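Soledad Montes llevaba 17 años dirigiendo la compañía Jundeo y nunca había llenado la sala. En septiembre estrenó una tragedia sobre su abuelo, con Declan Hollis en el papel de la mula. El público rio desde la primera escena. Ella, entre cajas, mordía el programa.

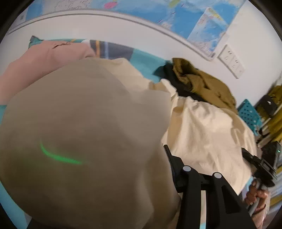
¿Cuántas entradas se vendieron?

Sesenta y dos, contando la del crítico, que entró gratis.

A la mañana siguiente el periódico la llamó «la comedia del año». Soledad lo leyó dos veces y subió el precio.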